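Category: Open Data / Psychology / Social Behavior

# Irnwood Advice-Taking Data

Trial-level data from a study of how people change a numerical estimate after hearing what another person guessed. Collected at the Irnwood lab by Ilgın Toprak and Slamet Nasution. Dilek Saraç wrote the task and maintains the files.

## What is in the folder

- `trials.csv` – one row per trial, all participants
- `people.csv` – one row per participant, with age band and questionnaire scores
- `items.csv` – the quantity questions and their correct answers
- `codebook.md` – column names, units and missing-value codes
- `clean.R` – the script that turns the raw logs into `trials.csv`

The raw logs are not included. They contain session start times that could be matched to our sign-up sheet.
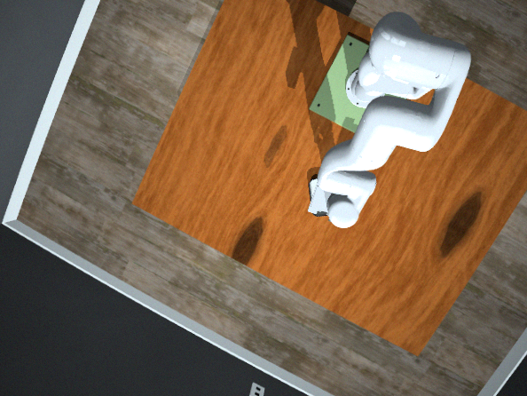 Page last changed in December

## The task

Each participant answered 58 quantity questions, such as the length of a river or the number of steps in a tower. After typing a first estimate and a confidence rating, they were shown one estimate from another participant. They could then keep their own number or enter a new one. No feedback on the correct answer was given until the end of the session.

The estimates shown as advice were real answers from a pilot group of 80 people at Pakton. We did not edit them, apart from removing answers that were plainly typing errors (a negative length, for example). Participants were told that the advice came from someone who had done the same task earlier.

In half of the trials the adviser's confidence rating was shown next to the estimate. In the other half it was hidden. The order was random and differs between participants. The column `conf_shown` is 1 when the rating was visible.

## Participants

The main sample is 200 adults, recruited through notices in Irnwood and Ondmont. All of them gave written consent to the sharing of anonymous data. People who had taken part in the pilot could not sign up again.

Age is given in bands. Gender was an open text box and has been left out, as a few of the answers could identify someone.

## Main columns in trials.csv

- `pid` – participant code, random, same as in `people.csv`
- `item` – question code
- `first` – first estimate
- `conf` – confidence in the first estimate, 0 to 100
- `advice` – estimate shown
- `final` – second estimate, equal to `first` if the person kept it
- `woa` – weight on advice, (final − first) / (advice − first)
- `rt_final` – time to the second answer, in milliseconds

`woa` is empty when the advice and the first estimate were the same number. Values below 0 and above 1 are left as they are. Many papers cut them off at those limits, and you can do that yourself, but please report it. Moving away from advice is a real response for some people and we did not want to hide it.

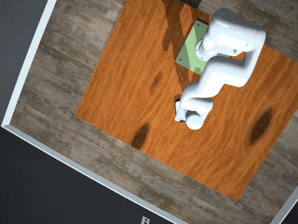
Huguette Boychuk: I used the file for a class and my students kept asking why the mean of woa jumps around so much. It is the trials where the advice is very close to the first estimate. The denominator is tiny, so one small change gives a huge value. We switched to medians per person and the trouble went away. Maybe add a line on that?

Added. Use medians, or drop trials in which the advice differs from the first estimate by only a small share. If you drop trials, state the cutoff. The script has an option for it called `min_gap`, which is off by default.

## Known problems

- Two items turned out to have outdated correct answers. They are marked `check` in `items.csv`. This affects accuracy scores but has no bearing on `woa`.
- Response times include time spent rereading the question. Long values should not be read as hesitation.
- People at Ondmont used their own keyboards and people at Irnwood used ours. The column `site` is there if you want to control for this.
- Confidence ratings pile up at round numbers, above all 50 and 100.

## What the data should not be used for

The questions are dry and few people care about the answers. Results from them say little about how people treat advice on politics, health or money, where they may already hold a firm view. The data are also too thin to score single participants as stubborn or easily led.

## Use and credit

Free to use for research and teaching. Please name the data set and the version you downloaded. Hipólito Jara checked the codebook against the script for the current version.

Contact: Dilek Saraç, Irnwood lab | Back to top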